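**Swing lid bins in a break room: is the weekly wipe-down worth it?**

**murna_mike** wrote:
We have 4 of the square swing lid bins in the break room at Urnlow. The new cleaning sheet says every lid gets wiped by hand with a cloth, once a week. I have my doubts. Lids were spotted again two days later. Has anyone seen a difference from doing this, or is it just a box to tick?

**gritbucket** wrote:
Box to tick. Coffee goes in, coffee drips on the lid. You'd have to wipe after every cup.

**O. Hauksdóttir** wrote:
Depends what you wipe with. I do the floors and bins at Hafstein and a dry cloth moves the dirt from one side to the other. Ours is the beige one with the white lid, so every speck shows.

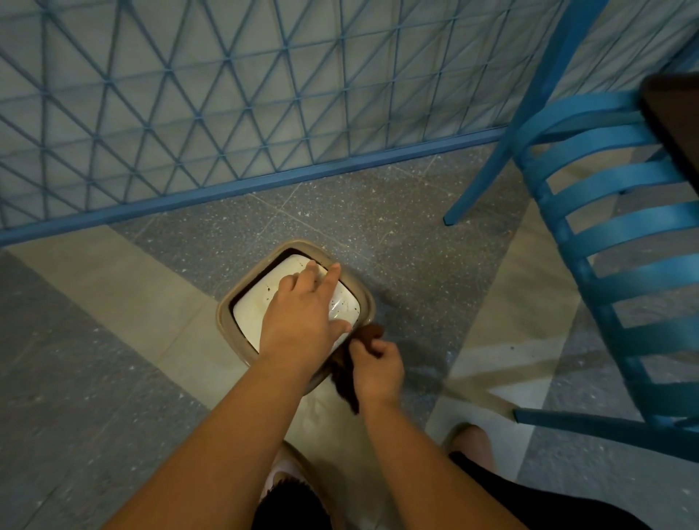
*Lid day. Brown spots mostly on the upper left.*

Hold the lid with one hand or it swings away from you. I keep my palm flat on it and the cloth in the other hand. And do the rim while you're down there.

**gritbucket** wrote:
Dark brown cloth, though? How do you know when it's dirty? I'd want a white one so I can see what's coming off.

**O. Hauksdóttir** wrote:
I know when it's dirty because it gets washed after every round. White ones look awful after a month and then people throw them out.

**murna_mike** wrote:
OK but that still doesn't answer my question. Does it stay clean any longer than if you left it alone?

**O. Hauksdóttir** wrote:
No. It stays clean until somebody tosses a tea bag at it. But leave it from November to spring and you'll be scraping instead of wiping. I've done both.

**tilefloor77** wrote:
Not convinced. Take the lid off and be done with it. An open bin gets emptied sooner anyway. We took ours off and I can't say I miss them.

**gritbucket** wrote:
And the fruit flies?

**tilefloor77** wrote:
Had those with the lids on too. There's a gap all around the flap, it was never going to keep a fly out.

**murna_mike** wrote:
Fair point about the gap. Somebody at work wants to order the Koramov spray for this. The label says good for 2,000 wipes. Who counted?

**O. Hauksdóttir** wrote:
Dish soap and warm water. Save your money.

**gritbucket** wrote:
Agree with her on that one. Still say get a white cloth.

**murna_mike** wrote:
I'll try soap on two of them and leave the other two alone. If they look the same after a couple of weeks I'm crossing it off the sheet.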